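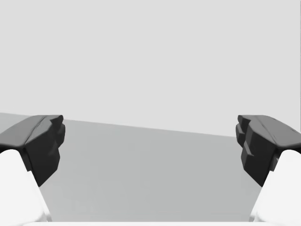

Bravo gets inspected before every release of the cell program, in the simulator first and on the floor second, and the two halves share this one sheet because when they had separate sheets only one of them came back. Start with the jaws open and nothing between them, as in the wrist view from the Griscombe model. The stepped faces should look at each other across the gap, and both white housings should be in sight at the bottom corners. The far edge of the table slopes down to the right in that view, so item 4 has a longer comment than usual.

**Cell:** Bravo, Hendden building, bay by the roll-up door
**Inspected by:** Tobiloba Amadi
**Second signature:** Ngozi Olatunji
**Date:** 16 October 2021
**Cycle counter at start:** 1755

Mark OK, FIX, or N/A. A blank box will be read as "didn't look," and Ngozi will ask.

## A. Simulator

- [x] **1. Right model loaded.** OK. Loaded from the Griscombe folder, revision 271. There is still a folder next to it called "Griscombe new," which is older. Please stop opening it.
- [x] **2. Jaws open on command.** OK. They stay open, too, which was last month's excitement.
- [x] **3. Finger parts mirrored correctly.** OK. Left and right match. Ridges face inward on both.
- [ ] **4. Wrist roll at the inspection pose.** FIX. The table edge is higher on the left than on the right. Either the wrist is rolled or somebody has tipped the building. I checked the saved pose and the last joint doesn't agree with the number on the door card. Chiamaka wants the pose corrected in the file. I would also like the door card corrected, as it has coffee on the one digit that matters.
- [x] **5. Table clear before the dry run.** OK.
- [x] **6. Dry run, no part.** OK. 410 moves, no collision flags. I did check that collision flags were turned on this time, thank you for asking.
- [ ] **7. Fingers touch when closed.** FIX. The model lets them pass slightly into each other at full close. Real metal has stronger opinions on this. Set the closing limit before anyone copies the program across.

## B. Floor, power off and locked

- [x] **8. Lock on, key in pocket.** OK. My lock, my pocket. The spare key is in the cabinet and the cabinet is locked, and I have now found out where the cabinet key lives.
- [x] **9. Finger screws.** OK. All at torque. Paint marks redrawn on two of them, where the old ones had rubbed down to a rumor.
- [ ] **10. Ridge wear.** FIX, not urgent. The lower steps on the left finger are rounding over. They'll hold a clean part. They won't hold an oily part, and oily is how the parts arrive. New pair ordered from Merthorpe, order 613.
- [x] **11. Seam between finger and housing.** OK. Wiped out with a dry rag. Do not use the air gun. It drives the grit into the slide and then Onyekachi has to take the whole hand apart, and he hums while he does it.
- [x] **12. Cable at the wrist.** OK. No shiny spots. The tie wrap is on the correct side of the bracket again.
- [x] **13. Housing cracks.** OK. There's a scuff on the right one that has been reported four times as a crack. It is a scuff. I have written SCUFF beside it in pencil.

## C. Floor, power on, slow speed

- [x] **14. E-stop at the panel.** OK.
- [x] **15. E-stop on the pendant.** OK.
- [x] **16. Gate switch.** OK. Stops the arm with the gate open by a thumb's width. The old one needed a whole shoulder.
- [ ] **17. Stack light.** FIX. Amber is out. Green and red work, so the cell can currently express joy or horror and nothing in between. Bulb is in the drawer, ladder is in Merthorpe's van.
- [ ] **18. Inspection pose matches simulator.** Not done. Waiting on item 4. There's no sense teaching the real arm to lean.
- [x] **19. Unusual noise.** OK. Usual noise only.

## Result

Cell may run the **old** program at normal speed. The new program stays off the floor until 4, 7 and 18 are closed and initialed. Item 17 has to be fixed before the next shift uses the cell, whichever program it's on, so the old program is waiting on a bulb as well.

## Comments after the walk-through

**Chiamaka Ogundipe:** Pose for 4 is corrected in my copy. I haven't saved over the shared one yet. Tobiloba, open it and look at the table edge before you take my word for it.

**Tobiloba Amadi:** Will do. Please don't name it "final."

**Onyekachi Wike:** On 10, keep the old fingers when they come off. I want to measure the left one. And I don't hum.

**Ngozi Olatunji:** Signed for sections A and B. Section C gets my signature when the light works. Nneka Jibrin has the number for the van.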